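Visit report: Holtell demonstration lab, Tudton
Written up by Nilmini Sarkar, January 14, 2021

Derek Marsden and I went to the Holtell site in Tudton in October to look at how they record manual tasks for robot training. We had asked to see two methods side by side: a person doing the task with bare hands while a head camera records, and an operator driving a pair of arms by remote control. Both were shown. Radoslava Říha runs the hand demonstration room and took us through the first part. Hường Tôn covered remote control after lunch.

The hand demonstration task that day is known internally as Marker. It is a short pick and place: whiteboard markers go into and out of a mesh pen holder on a desk, using both hands. One hand is expected to stay near the holder and the other does the fine work. Říha's group chose it for the narrow target and the thin, light objects, which roll and tip easily.

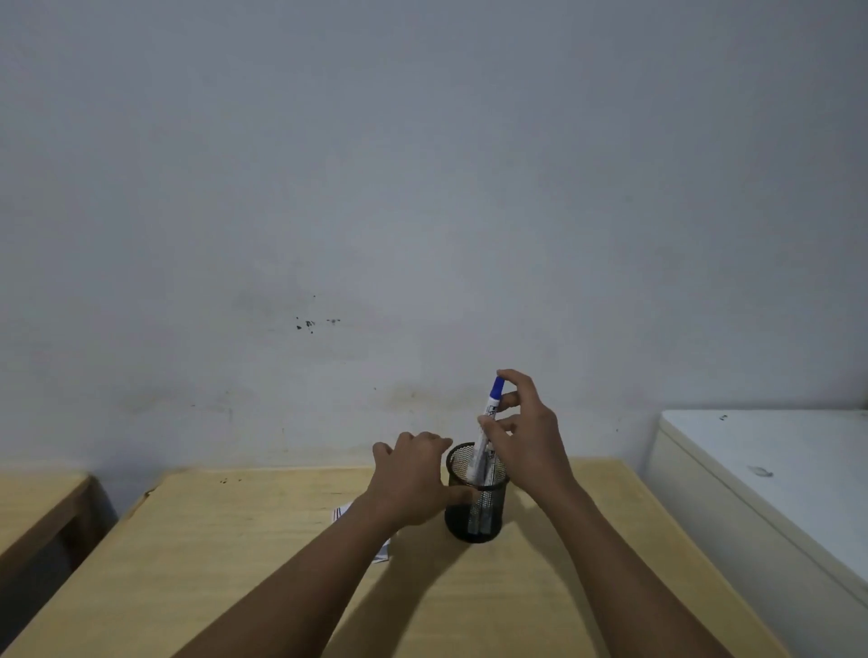
Marker task at the desk, right hand on the blue-capped marker, left hand at the holder.

The written instruction for the task fits on half a page. It fixes the start and end state and says nothing on grip. Demonstrators are told to work at normal speed and to keep both hands in view of the camera. Derek asked why grip was left open. The answer was that an earlier version did specify it, and the recordings came out stiff, with long pauses before each contact. After the wording was cut down, the pauses mostly went away, but the spread between people got wider. Říha considers that a fair trade. I am less sure, and would want to see results per demonstrator before we copy it.

The set held 476 accepted demonstrations at the time of our visit, with 31 rejected. The most common reason for rejection is a hand leaving the view. Second is a finger crossing the marker at the moment of release, so that the hand tracking loses the tip. The review is done by eye at half speed, one reviewer per recording. 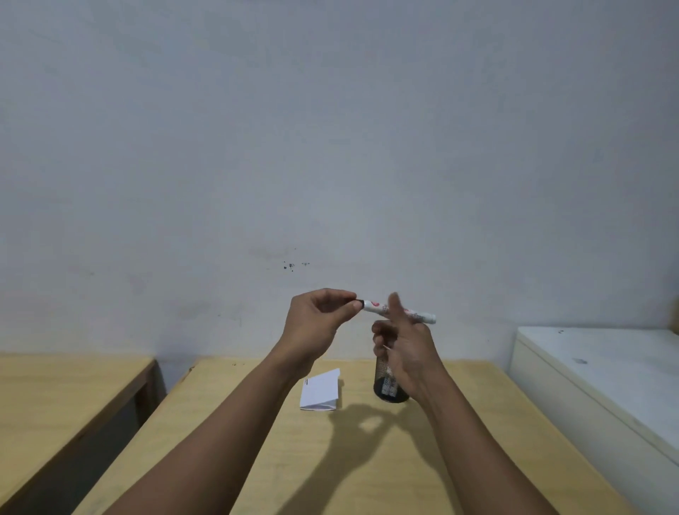
Reorienting the marker in the air is the part that the tracking software handles worst. The barrel is thin, the fingers overlap it, and small rotations between finger and thumb are hard to recover from a single view. Tamunoemi Ekwueme, who maintains the tracking code, showed us the fitted hand poses next to the raw video. Position looked good throughout. Rotation about the long axis of the marker was close to a guess, and the software reports it with a low confidence value that the training step is free to ignore. A wrist camera is under test – we did not see footage from it.

The remote control station uses a pair of leader arms, which the group calls Khan, coupled to two follower arms of the same proportions. Tôn ran the same task on it. There is no force feedback at the leader side, and the operator judges contact from the screen alone. Recordings need no hand tracking, as joint positions are logged directly. The cost is time. They had 134 remote demonstrations, collected over a longer period than the hand set.

Derek tried the station for 2 attempts. The first ended with the holder on its side. The second was accepted.

Points to follow up: the per-demonstrator results, the rejection log if they will share it, and the delay between leader and follower arms, for which we were given no figure.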